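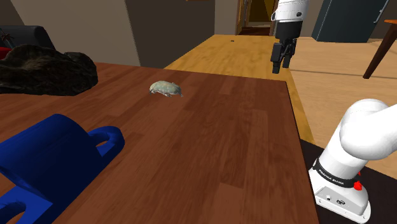

**Platform admin catch-up, Monday, December 15, 2025**

In the chair: Tarek Khalaf
Notes: Branislav Hudec
Also on the call: the Stitetti support desk, the Tarawneh reporting team, and two people from finance in Trarkberg who joined for items 2 and 3

**1. Notes from last time**

Tarek welcomed everyone and thanked those who had moved other things to be with us so close to the holidays. The previous notes were agreed with one small correction: the nightly export was moved to the new storage bucket by the Tarawneh team and not by the support desk, who were very gracious about having been given the credit.

**2. Who can do what in the admin area**

We spent the longest on this, and it was a good conversation even if it wandered a little. At present we have 14 people with full administrator rights across the Olau workspaces. Most of them were given those rights during the move last March, when everybody was pitching in and it was simply quicker to say yes. Tarek was keen to stress that he isn't cross with anyone about it and that those weeks would have been far harder otherwise.

The support desk would like us to get down to a much smaller group, with everyone else on the workspace manager role, which lets you add and remove users, restart jobs and see the logs, but doesn't let you change sign-in settings or delete a workspace. Reporting were worried about being locked out at month end if a job falls over late in the evening. Branislav went through what the manager role covers, and it does include restarting a failed job and changing its schedule, so that seemed to settle most nerves. The one thing it doesn't cover is rotating the service password, and for that we agreed the desk would keep 2 named administrators on the evening rota.

Finance asked whether they could have a view-only role so they can look at usage without bothering anybody. Yes, gladly, and we should have offered it sooner.

*Agreed:* manager role for everyone who isn't on the administrator list. Tarek to circulate the proposed list for comments before anything is switched over.

**3. Usage and the monthly bill**

Finance shared the November usage report, for which many thanks, as it was much easier to read than the one we had before. The line that got people talking was 1,011 compute hours against a workspace labelled "test-old". After some head-scratching, the Tarawneh team recognised it as the place where the first version of the customer dashboard was built. A scheduled refresh was still switched on there, and the dashboard it feeds was replaced in the summer.

There was some discussion of whether to delete the workspace altogether. Branislav would prefer to pause the refresh first and leave everything else where it is until the end of January, in case somebody has a saved query in there that they're fond of. That was felt to be sensible.

We also talked about tags. Finance can only split the bill by team if each cluster carries a team tag, and a fair number don't. Making the tag compulsory when a cluster is created would fix it for new ones, though the older ones will have to be done by hand. Reporting kindly offered to do theirs this week.

*Agreed:* pause the refresh on "test-old" (Branislav). Make the team tag compulsory from the new year (support desk). Each team to tag its own existing clusters.

**4. Single sign-on**

The Trarkberg office is now signing in through the new provider and the desk has had very few calls about it. The trouble that did come up was people with 2 accounts under slightly different email addresses, who found their notebooks had "vanished". The notebooks were all safely under the other account and have been moved across. The desk will write up the steps for merging accounts and put them on the help page, with a link from the sign-in screen if we can manage it.

Olau will follow once the account list has been tidied. Tarek would rather not set a day for that yet.

**5. Anything else**

The help page still has the old support address at the bottom. Branislav to change it.

Reporting asked if the maintenance window could start a little later in the evening. The desk will look at it, but would like to talk to the overnight team first.

Tarek wished everyone a restful break and said how much he had appreciated the patience shown by all the teams this year. There will be no catch-up over the holidays, and he will send an invitation for the next one when people are back at their desks.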